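引き出しから出てきた黒い小さい部品、捨て方としまい方（と、白い机の汚れ）

9月　投稿：くろまめ茶

こんにちは、初めて書き込みます。カテゴリが「片付け」なのか「電子部品」なのか「家具」なのか迷って、結局片付けにしました。違っていたらすみません。

作業部屋の引き出しをずっと整理していまして、いちばん下の段（開けるたびに引っかかるので何年も開けていなかった段です）から、黒くて四角い小さいものが2つ出てきました。お菓子の缶のなかに、輪ゴムとか、もう何のだかわからない鍵とか、電池の切れた電卓とか、そういうのと一緒にごろっと。平たい板みたいな形で、表がつるっとしているところがあって、小さい携帯電話のおもちゃかなと最初は思ったんです。でもボタンもないし、裏返しても電池のふたもないし、よくよく見ると真ん中に薄い紫っぽい白の細長い帯が入っていて、その横に櫛の歯みたいな細かいのがずらーっと並んでいるんですね。目が疲れるくらい細かいです。

たぶん、なんですけど、12年前に買ったSkuderの小さい読み取り機を分解したときの残りじゃないかと思っています。本体はとっくに処分していて説明書もありません。ただそれも「あの缶に入っていたから、あの頃のものだろう」くらいの話で、全然ちがう機械のかもしれません。前の家から持ってきたものもあの缶に入れていた気がするし……。缶ってなんでも入っちゃうんですよね。

で、教えてほしいことがいくつかあります。

まず、捨てるとしたら何ごみなのか。うちの町の分別表には「小型家電」はあるんですが、家電の中身だけ、というのが載っていなくて困っています。役場に電話する前にだいたいのところを知っておきたいです（電話が苦手なので、なるべく短く済ませたい）。

それから、捨てないとしたらどうしまうのがいいか。正直もったいないなという気持ちもありまして、使い道なんてないのに、きれいなんですよ、あの帯のところが。光の加減で青っぽく見えたりもして。こういうのを集めている方もいると聞いたので、欲しい方に渡せるならそれもいいなと。ただ表面に細かいすり傷がけっこうあって、布で拭いていいものかどうかもわかりません。眼鏡拭きでいいですか？　それともアルコール？　何もしないほうがいい？

最後に、これは完全に別件なんですけど、ついでに書かせてください。整理したものを広げている白い机がManbergの机で、つや消しの白いやつなんですが、黒っぽい点々がぱらぱらついていて、あと茶色っぽい細い筋が長く一本あります。ひびなのか、汚れの線なのか、自分ではよくわかりません。ひびだったらもうあきらめますが、汚れなら取りたいです。Flikachのスプレーを買ってあるんですけど（1630円もした！）、つや消しの面に使っていいのか怖くて、まだ封を切っていません。

長くなってしまいました。どれか一つだけでも、ご存じの方いらしたらお願いします。

くろまめ茶

そんなの不燃ごみでいいと思いますよ。うちは何でも不燃に入れてます。缶ごと出せば楽。机はメラミンスポンジでこすれば落ちます。

みかん箱

上の方のはちょっと待ってください、という感じなので長めに書きますね。実家の片付けで機械の中身ばかり大量に出てきたことがあって（父が、いや家族が分解好きでして）、そのときにさんざん調べたり聞いたりしたので、覚えている範囲で。

捨て方から。これは本当に自治体によります。うちのところでは、小型家電の回収箱に入る大きさなら中身だけでも入れてよい、と言われました。でも隣の市に引っ越した妹のところでは、部品だけのものは不燃で、と案内されたそうで、同じ県なのに違うんですよ。だから「不燃でいい」が正解の町もあるし、だめな町もあります。電話が苦手ならホームページの問い合わせフォームで十分です。わたしはいつも「家電を分解した後に残った、手のひらに乗る大きさの基板や部品です。電池は付いていません」という書き方をしていて、これでだいたい一往復で返事が来ます。この「電池は付いていません」がミソで、書かないと必ず聞き返されます。

なので、先に電池が付いていないかどうかだけはしっかり見てください。ふたがなくても、薄い銀色の袋みたいな電池が貼ってあることがあります。あれが付いていたら話が別になります。不燃にも小型家電にも混ぜないで、電池の付いたものとして窓口に聞くのがいいです。同じ缶に入っていた電卓のほうは、ボタン電池が入ったままじゃないですか？　電池切れでも入ったままだと回収箱に入れられないところが多いので、そっちも一緒に確認を。うちの実家ではこれで一回持って帰らされました……。

あと、缶ごと出すのはやめたほうがいいです。中身がまざっているとそのまま置いていかれて、朝のごみ置き場でひとり、缶を抱えて帰ることになります。経験者です。缶は缶で洗って出しましょう。鍵は、もう何の鍵かわからなくてもすぐ捨てないで封筒に入れて一年待つ、というのをうちのルールにしています。関係ないですけど、これで物置の鍵が助かったことがあるので。

しまい方。櫛みたいな細かいのが並んでいる、というのを読んで、むき出しの端子か配線の足みたいなものだろうなと想像しました。そういうところは指で触らない、布で拭かない、が基本です。眼鏡拭きは繊維が引っかかることがあって、一本でも曲がったら戻すのは無理だと思ってください。つるっとした帯のほうだけならブロワー（カメラ用のしゅぽしゅぽするやつ）で埃を飛ばすくらいが無難です。口で吹くのはつばが飛ぶのでなし。アルコールもやめておきましょう。何でできた面かわからないうちに液体をつけると、曇って終わり、ということがあります。

すり傷は、これはもう消そうとしないほうがいいです。研磨剤で磨いた写真を見せてもらったことがあるんですが、傷は薄くなったかわりに全体がどんより曇っていて、前のほうがよかったねえと言うしかありませんでした。集めている人に渡すつもりなら、なおさらそのままで。「傷あり、動作不明、何の部品か不明」と書いておけば、欲しい人はそれでも欲しいんです。

入れ物は、静電気防止の袋があればそれ。パソコンの部品を買ったときの、灰色っぽい半透明の袋を取っていませんか。なければ、動かす予定がない飾り用だと割り切って、紙で軽く包んで小箱でも十分だと思います。プチプチにじかに触れさせて夏を越すと跡がつくことがあるので、あいだに薄紙を一枚。2つあるなら必ず別々に包んでください。重ねて入れると互いの角でこすれます。缶に戻すとしても輪ゴムと一緒はだめですよ！　古い輪ゴムは溶けてくっつきます。うちの引き出しでは、輪ゴムが虫ピンと一体化していました。

箱の外には必ず何か書くこと。「黒い部品　引き出し下段の缶から　Skuderかも」くらいで構いません。「かも」まで書くのが大事で、五年後の自分は「Skuder」とだけ書いてあったら信じてしまいますから。実家の箱には「大事」とだけ書いてあるのが山ほどあって、開けたら延長コードの切れ端でした。何が大事だったのか、いまだにわかりません。

何の部品か、については、わたしは詳しくないので当てずっぽうになりますけど、細長い帯と細かい端子の組み合わせだと、読み取り機のなかの光を受けるところにそういう形のがあった気がします。ただ似たような見た目のものはほかにもあるでしょうし、型番がどこにもないなら文章だけで決めるのは難しいですね。大きめに撮ったのがあると、詳しい人が通りかかったときに答えてくれるかもしれません。

机のことは家具の人に任せます。メラミンスポンジは、つや消しにはわたしなら使わないかな。

ぬか床三年目

家具の人です（笑）。呼ばれた気がしたので机だけ答えます。部品のことはさっぱりです。

つや消しの白い天板って、汚れが目立つうえに、こすったところだけてかてかになるんですよね。メラミンスポンジは要するにとても細かいやすりなので、汚れも落ちるけれど、つや消しの面も一緒に削れます。部分的にやると、光が当たったときにそこだけ丸く光って、汚れていたときより気になります。わたしは自分の食卓でやらかしました。毎朝、味噌汁の横で光っています。もう慣れましたけど。

順番としては、水で絞ったやわらかい布、次に薄めた台所用の中性洗剤、それで残ったものについて考える、でいいと思います。いきなりスプレーに行かないこと。1630円のスプレーは、封を切らずに済んだら次の大掃除に取っておけますし！

黒っぽい点々は、まず爪の腹でそっとなでてみてください。ぷつっと引っかかるなら上に何か乗っているだけです。部品や金物を広げる机だと、細かいくずとか、古いゴムのかすとか、そういうのが多いです。乗っているだけのものは、先に粘着の弱いテープでぺたぺた取ります。拭くのが先だと、もし硬いくずだった場合に引きずって筋をつけてしまうので、ここは順番どおりに。なでて何も感じないなら、染みか、もともとの面の色の可能性もあります。そういう柄の天板もあるんですよ、白にごく細かい点の入ったのが。机の裏や、ふだん物を置かない隅も見てみて、同じように点があったら、それは汚れではなくて机です。あきらめるというか、おめでとうございますというか。

で、茶色っぽい筋のほう。ひびか汚れかの見分けは、わたしは鉛筆……は跡が残ると嫌なので、つまようじの先を寝かせて、筋をまたぐように横からすーっと動かします。段差やみぞがあれば手に伝わります。力はいりません。目で見るなら、部屋の電気を消して、懐中電灯を机すれすれの低いところから当ててみてください。みぞがあれば線の片側に影が出ます。真上からの明かりだとほとんどわからないです。お店で中古の机を見るときもこれをやるんですが、懐中電灯を持ってしゃがんでいるとわりと変な目で見られます。

汚れの線だった場合は、薄めた洗剤を含ませた布を置いて、しばらく待って、絞った布で拭き取る。これを繰り返すだけです。一回で落とそうとしないで、何日かに分けても構いません。コーヒーや紅茶が細く流れて乾いたみたいなのは、このやり方でだいぶ薄くなります。

ひびだった場合は、逆に水を置かないでください。隙間から入って、中の素材によってはふくらみます。乾いた布で周りをきれいにして、気になるなら補修用の白いペンかクレヨンタイプのもので埋める、くらい。茶色く見えるのは、隙間に入った手垢や埃の色かもしれないし、中の板の色かもしれないです。どちらにしても、線に沿って曲がったり、上に重いものを置くと開いたりするようなら、その机には重いものを乗せないほうが安心です。

どちらかわからないうちは、ひびのつもりで扱うのが損がないです。つまり、水を置きっぱなしにしない。

Flikachのは、わたしは使ったことがないので何とも言えません。容器の裏に「つや消し面不可」と書いてあるかどうかを、封を切る前に見てみてください。封を切っていなければ、レシートがあればお店が返品を受けてくれることもありますし。書いていなくても、最初は天板の裏か脚の内側で一回試して、一晩置いてから表に。わたしはこの「一晩置く」をいつもさぼって痛い目に遭っています。

あと片付けものを広げるときは、古いシーツか大きめの布を一枚敷くといいですよ。机も傷まないし、小さい部品が転がっても音もしないし（これは良し悪しですね、落ちたのに気づかない）、最後に四隅を持ってまとめられます。ただし、ぬか床さんの話からすると、細かい端子のある部品は布に引っかかるのかな。その子たちだけは紙の上に置いてあげてください。

木のスプーン

くろまめ茶です。こんなにたくさん書いていただけると思っていなかったので、お茶を入れなおして2回読みました。ありがとうございます！

みかん箱さんも早々にありがとうございました。うちも不燃でいい町だったらいいなあ。缶ごと出すのは、見られたらたぶん母に叱られるので、やめておきます。

電卓、電池入ったままでした。ぬか床三年目さん、どうしてわかったんですか。裏ぶたのねじが小さすぎて、うちのドライバーでは回らないので、今度Šindelářのお店（近所の工具屋さんです）で精密用のを買ってきます。あそこ、行くと必ず余計なものまで買ってしまうので、引き出しの整理をしているはずが引き出しの中身が増えるという……。前回は小さい万力を買いました。使っていません。

鍵は封筒に入れて「いつまで」と書くところまでやりました。書いてみると気持ちが軽いです。輪ゴムは、はい、溶けていました。缶の底に輪の形がそのまま残っています。

問い合わせのほうは、教えてもらった文章をほぼそのまま使わせてもらって送ったところです。返事はまだです。電話しなくていいだけで、こんなに気が楽なんですね。

部品のほうは拭くのをやめました。書き込む前に袖でちょっとだけ拭いてしまったのは、もう忘れることにします。机も、とりあえずひびのつもりで、水は置いていません。部品の大きい写真と、机の上が広く入っているものを載せておきますね。詳しい方が通りかかったら、何でもいいので教えてください。

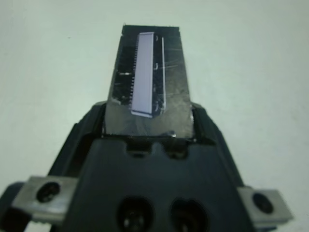
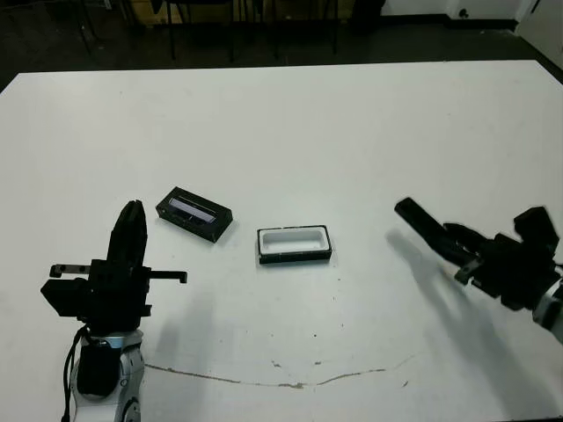
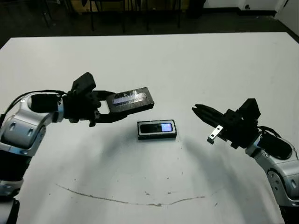
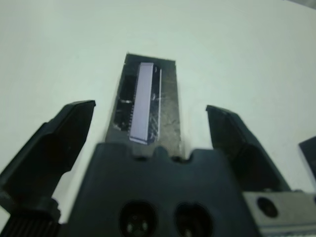
このページの最終更新：9月　午後4時　（追記：くろまめ茶／返信の追加：ぬか床三年目、木のスプーン）

写真ありがとうございます、大きいとぜんぜん違いますね！　1枚目と4枚目で帯のところがよく見えます。薄紫っぽい白の帯、その左に櫛の歯みたいな列、右側に暗い隙間があって、もう一本ごく細い白っぽい線。文章で読んで想像していたより、帯がずっと長かったです。帯の左のほうに短い白い横線がありますが、これは印なのか、傷なのか、光なのか。写真だけだとわたしには決められないです。

右半分のすり傷はたしかに目立ちますね。4枚目だと、ちょっと石みたいな質感に見えました。でもそれも含めて、やっぱり触らないほうに一票です。帯そのものはこの写真ではつるんとして見えるので、そこが気に入っているならなおさら。

何の部品かは、写真を見てもやっぱり「読み取り機の中にこういうのがあった気がする」から先には進めませんでした、ごめんなさい。品名がわからないときは、寸法を測って書き足しておくと、詳しい人が答えやすくなるそうです。長さ、幅、厚み、それから帯の長さ。定規は部品にくっつけないで横に置いて、真上から読むだけで足ります。櫛の歯の数は数えなくていいです、目を悪くしますから。裏側に小さい字の刻印がないかも、もう一度だけ。黒いところに黒で打ってあることがあって、斜めから光を当てると急に読めたりします。木のスプーンさんの懐中電灯のわざがここでも使えますね。

ひとつ書き忘れていました。渡す相手が見つかったときの送り方ですが、紙で包んで、硬い小箱、その外側にプチプチ、の順にしておけばまず大丈夫です。封筒にそのまま入れて送るのは、角が突き抜けたことがあるのでおすすめしません。

ぬか床三年目

机、拝見しました。2枚目がわかりやすいです。点々は真ん中のあたりに散っていて、茶色っぽい筋のほうは手前の中ほどをゆるく曲がりながら、右へ向かって少し上がって、途中で消えていますね。

うーん、これ、写真で見てもひびなのか染みなのか、どちらとも言えないです。だんだん薄くなって消えるのは、液体がつたった跡っぽくもあるし、細いひびが先で見えなくなっているだけのようでもあるし。定規で引いたような線ならまた別の見立てもあるんですけど。やっぱりつまようじと懐中電灯でお願いします。消えかけている右の端のほうもたどってみて、目では見えないのに手には引っかかる、という場所があったら、わたしならひびのほうに賭けます。

点々は、端のほうより真ん中に多いのなら、天板の柄というより、使っているうちについたものの気がします。柄だったらもっとまんべんなく散りそうなので。ただ写真に写らないくらい薄い点が端にもあるかもしれないから、隅の確認はしてみてくださいね。テープでぺたぺたは、目立たない点から。粘着の強いガムテープは使わないように。前に人にそう言い忘れて、はがし跡の相談まで受けることになったので、太字で書きたいくらいです（このサイト、太字の出し方がわからない）。

それにしても広くていい机ですね。うちの味噌汁の机と取りかえてほしいです。

木のスプーン

またまたありがとうございます。つまようじ、さっそく台所から持ってきたんですけど、電気を消したら家族に「停電？」と騒がれて、いったん中止になりました。みんなが寝てからやります。

寸法は今夜測って、ここに書き足しますね。裏の刻印も見てみます。Flikachのスプレーは、裏の字が小さすぎて読めなかったので、こちらも懐中電灯と虫めがねで挑戦します。レシートは、たぶん財布の中のどこかに……財布の整理もしないとですね。

くろまめ茶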